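Is 3,000 pours too many? (or the wrong 3,000)

Home › Learning from demos › Data collection

tinsnips
Posted 9:14 pm

We're at the point where somebody has to say the word "enough" and I don't trust any of us to do it. The task is coffee beans and cups and bowls on a white table, one arm, teleoperated. Rajitha Debnath runs our side of it and her target is 3,000 episodes before we train anything bigger than a toy. I think we'd learn more from a tenth of that if the tenth was any good.

My complaint is variety. Same white walls, same light, same dishes. Wrist view first, then the head view: 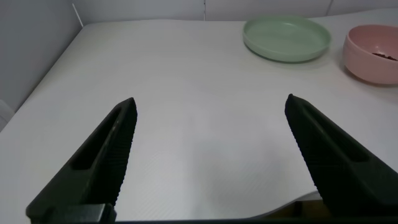
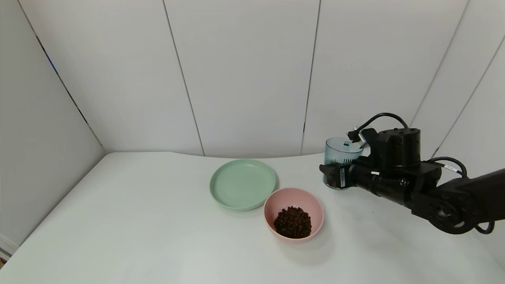
If I train on 3,000 of those I'm going to get a policy that knows one table really well. Then we take it to the Lulville site, where the counters are dark and there's a window, and it falls over. I've watched this happen once already with the drawer task and I don't want to spend April on it again.

So: keep going to the target, or stop and change things up?

mudlark_88
Posted 9:31 pm

Stop. Train on what you have tonight, even if it's garbage. You need to see how it fails before you pick what to vary. People treat the episode count like a savings account.

ostler
Posted 9:40 pm

Disagree with both of you a bit. Plain background is fine for a first pass. If it can't do the job on a clean white table then fancy tablecloths won't rescue it. Beans are nasty, they roll and bounce and every pour comes out different, so you're getting more variety than you think.

What I'd worry about is the wrist view. When the fingers are open you get a whole lot of white and the dishes are way up at the top. How much of the episode does that camera see anything useful?

tinsnips
Posted 9:52 pm

Fair on the wrist view. It gets better close in, but on the approach it's mostly tabletop. The head view carries that part, and that's another thing I'm uneasy about, because the head mount on the Lulville unit sits lower.

gradient_dissent
Posted 10:05 pm

Everyone on this board has a pet theory about data variety and I've seen maybe 2 of them tested properly. Including mine. Do you have a held-out set? I don't mean the last 100 episodes of the same afternoon with the same operator.

tinsnips
Posted 10:11 pm

...it's the last 100 episodes.

gradient_dissent
Posted 10:13 pm

Then you can't answer your own question and neither can we.

kettlehole
Posted 10:20 pm

We went through this with Kioko (pouring dry rice, different arm). Two operators, and the model copied the bad habits of the one who hesitated over the bowl. It would hang there. More episodes made it hang more confidently. Swap operators before you swap tables.

ostler
Posted 10:34 pm

Or teach the operators not to hesitate?

kettlehole
Posted 10:36 pm

Tried that. They rushed and spilled, and then we had arguments over whether to keep the spills. I say keep them if the recovery is in there too. The Platau folks throw them all out and I've never seen their policy pick up a stray bean.

mudlark_88
Posted 10:41 pm

Has anyone seen their policy do anything? All I ever see is the highlight reel.

tinsnips
Posted 10:58 pm

OK. I'm going to ask Rajitha to hold the count where it is, collect a proper test set on the dark counter with someone else driving, and train on what we've got. She'll say the Rutavstead contract has the number written in it. It does. I still don't think the number means anything.

gradient_dissent
Posted 11:02 pm

Post the results even if they're bad please. Especially the dark counter.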